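The Hardest Working Handle in the House

The year we redid the kitchen, I spent 13 evenings choosing cabinet hardware and one lunch break choosing the stove. I can defend neither. The stove turns on. The handles I still have opinions about, and if you come to dinner you will hear them.

Hardware is where a sensible renovation goes to lose its mind. You have already agreed to the expensive things, so a pull at 50 dollars looks like pocket change until you count the drawers. The showroom at Kosover keeps 2000 of them screwed to sliding boards, sorted by finish, and couples stand in front of the brass section speaking in the low voices people use at hospitals.

"They ask me which one is timeless," says Zdenka Milošević, who has sold knobs and pulls there long enough to see brushed nickel go out and come back. "I tell them, the one you stop noticing. Then they buy the one they can't stop looking at."

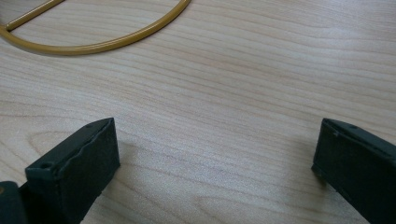
Gold is what they can't stop looking at now. It went away sometime after my parents' bathroom and was not mourned, and it has come home under a string of new names: honey, harvest, antique straw. Todorova, whose catalog reads like a breakfast menu, calls one of its finishes Warm Grain. My own weakness is for the mustard end of the range, glossy and a bit loud, the sort of tube bent into a fat D that looks best against pale wood with plenty of wavy grain to calm it down. On white paint the same color looks like a trophy.

Shape matters more than the color does, though it gets a tenth of the discussion. A rounded tube is kind to the fingers. The flat bars that Esow sells have edges you will meet with your hip at six in the morning, on the way to the coffee. Buy one sample, put it on the worst drawer you own, the one with the batteries and the takeout menus, and live with it through November.

I did this with a Talter pull and came to hate it by the second week. It was order number 1171. I still have the slip, and the pull is in the drawer with the batteries.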